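Zataria publishes good-practice guide for testing robots on household tasks

16 Jan 2024

Zataria has released the second edition of its good-practice guide for laboratories and companies that test robot arms on household tasks. The guide is free to download and covers how to set up a test table, how to record a trial and how to report the results.

The new edition runs to 68 pages. It replaces the first edition, which dealt mainly with picking up single objects, and adds two chapters on tasks that involve more than one object, such as placing plates in a rack or sorting cutlery.

"Two labs can both say their robot loads a dish rack and mean very different things," said Osvaldo Caldeira, who edited the guide. "One starts with the plates stacked and the other starts with them side by side. One counts a plate as placed if it stays up when the gripper lets go, and the other wants it in a particular slot. We ask people to write those choices down before the first trial." 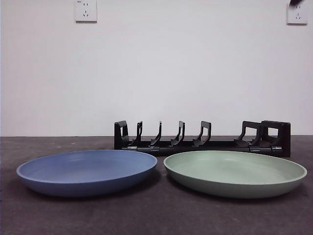
Under the guide, a test report must state the starting position of every object, the size and color of each object, and whether the rack or container is fixed to the table. Any object that is moved by hand during a trial must be noted, and the trial must be recorded as assisted. Failed trials may not be dropped from the totals unless the reason was set out in the test plan.

Camera placement has its own section. At least one camera must stay in the same position for the whole series, and testers should check before they start that the robot arm does not block the view of the target at the moment of release. Lighting changes between trials must be logged.

The chapter on safety is addressed to small labs where people work within reach of the arm. It calls for a marked boundary on the floor, a stop button within reach of the operator, and a written rule on who may enter the boundary while the arm is powered. It does not replace national safety rules or the instructions supplied by the robot's manufacturer.

The draft was open for comment from May and drew 1,871 comments. Many of them concerned the wording on assisted trials, which was rewritten as a result. Test teams at Xavier and Deser used the draft in their own work and sent in their completed report forms, and parts of those forms appear in the appendix.

"The form took us a while the first time," said Jae-in Moon, who led the trials at Deser. "After that it was part of setting up. When a colleague asked to repeat one of our plate tests, I sent the form and did not have to answer any questions about where things had been."

Use of the guide is voluntary. Organizations that follow it may say so in their reports, provided they name the edition and list any sections they did not apply. Zataria does not certify robots or test results.

Printed copies can be ordered from the Zataria office in Stultuvia. Corrections and questions about the text should be sent to the same office, marked for the attention of the editor.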